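I have now watched the Marikar oven chip advert more times than I've watched some films I claim to love. If you've missed it, a dad drops a tray, the whole family goes silent, and then Gran starts humming. That's it. My sister hates it so much she leaves the room.

I don't hate it, which is awkward, as everyone else online seems to. By Friday there were nearly 1,000 comments under the video, most of them about the humming. 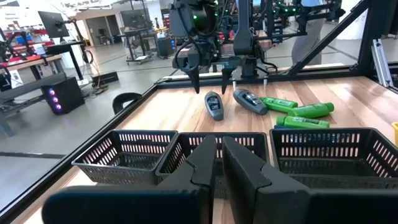 Photo: Alper Aydoğan

What bothers people, I think, is how long Gran goes on for. The full version is 35 seconds and she hums for 13 of them (yes, I timed it, I was waiting for the kettle). It's an old trick – get a tune stuck in your head and you'll be cross about it all the way to the freezer aisle. Hudine did the same thing with their sofa jingle and I still can't sit down without hearing it!

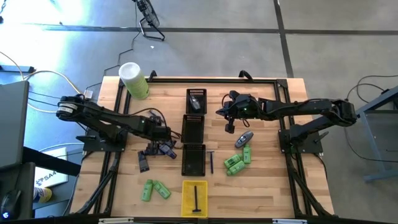

Is the Gran advert being taken off the telly?
Only the long version. Marikar say the shorter cut, with much less humming, will run until November.

I'm a bit sad about that, because the short one loses the best bit, where the little boy looks at the tray and then very slowly at the dog. Without it you've just got a woman humming at some chips. My friend at Fusside, who used to write radio ads for a carpet shop,
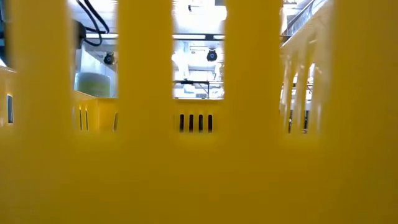 reckons the first edit is nearly always the funny one and then it gets trimmed until all the jokes fall out. She once had a script about a talking rug go through so many changes that it ended up as a man reading out opening times.

Anyway, I asked on here last week which advert drove you lot up the wall, and 200 of you replied. The Hirklow toothpaste one won by miles.

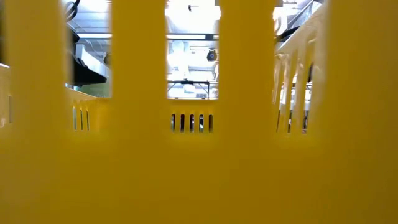 Posted by Alper Aydoğan on Sunday, July 12, 2026

I'd forgotten the Hirklow one completely and then had to go and look it up, so thanks for that. It's the whistling dentist. He's back in my head now, and he's doing it in harmony with Gran.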